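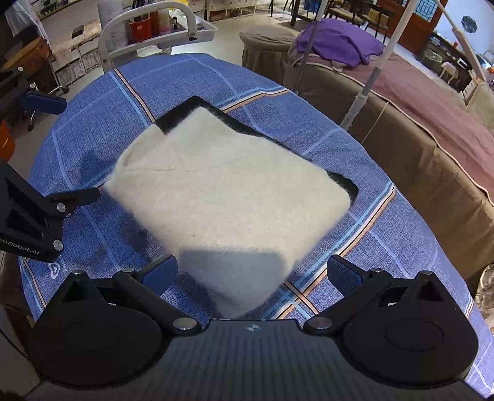

Shahbazi Township Residents' Board
Local Government > Water and Sanitation
Topic: Proposed public restroom at the market square

northlane_resident
Posted Friday, 8:14 a.m.

The township council has published its proposal for a public restroom at the market square. The notice states that the building would contain two stalls, open from the first bus until the market closes, and that the contract for cleaning would go to Vokonix. Written comments are accepted until the end of August.

I wish to record my support. Market vendors have asked for this facility for years, and the nearest restroom is inside the township office, which is locked on weekends. I would ask other residents to submit comments in writing, as remarks made on this board are not entered into the record.

P. Jankauskaitė
Posted Friday, 9:02 a.m.

I must respectfully disagree with the proposal in its present form. The notice gives a cleaning budget of $2000 for the year. Vokonix would be required to attend twice a day. I do not see how that sum can cover wages and supplies, and the council has not published the calculation.

The restroom at Prondetum Park was built on the same terms and has been closed since the spring. A second closed building would serve no one.

Povilas Jankauskaitė
Vullance Street

millrace
Posted Friday, 9:40 a.m.

The Prondetum Park restroom was closed on account of a broken sewer line. Cleaning was not the cause. The council's letter to residents on this point was clear, and I would ask that the two matters be kept separate.

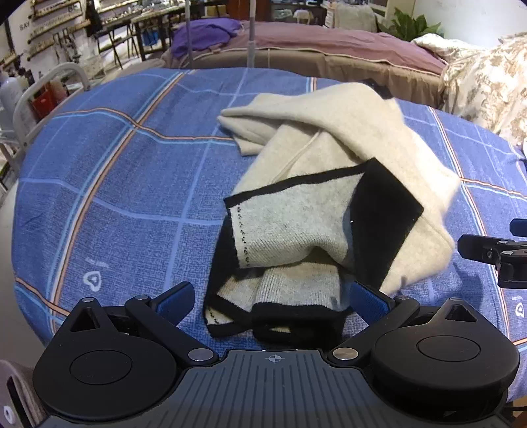
Cream knit cloth with black trim, folded over itself.

P. Jankauskaitė
Posted Friday, 10:15 a.m.

I accept the correction regarding the sewer line. The letter also stated that repairs would be finished within 60 days. That period has passed. My concern about the budget remains.

vendor_row_c
Posted Friday, 12:31 p.m.

I have held a stall at the market for six years. Vendors at present rely on the goodwill of the bakery, whose owner is under no obligation to admit us. 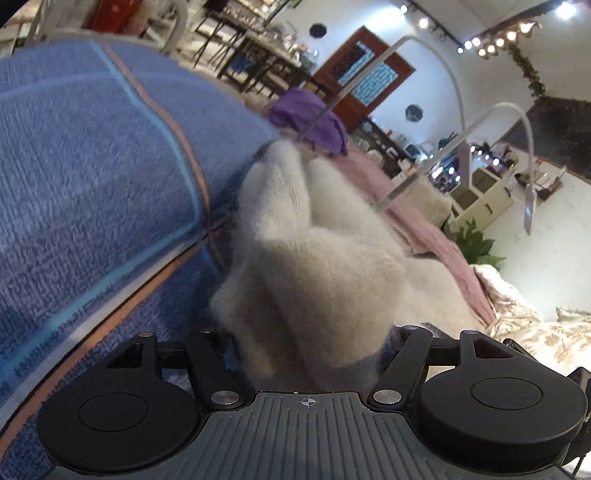 Several vendors have indicated that they would pay a monthly charge toward cleaning if the council were to set one. I have submitted this suggestion to the clerk and have requested that it be read at the next meeting. I would oppose any fee at the door, as older customers and parents with children should not be asked to find coins.

millrace
Posted Friday, 1:05 p.m.

A door fee was considered last year and rejected. A vendor charge would require a change to the market rules, so the clerk may not be able to place it on this agenda.

northlane_resident
Posted Friday, 4:48 p.m.

The clerk's office has confirmed to me by telephone that the budget calculation may be requested in person at the front counter. There is no charge for copies up to 100 pages. I will request one next week and post the figures in this topic.

P. Jankauskaitė
Posted Friday, 5:20 p.m.

Thank you. I will hold my written comment until the figures are available. Please include the page showing the hours of attendance, if there is one.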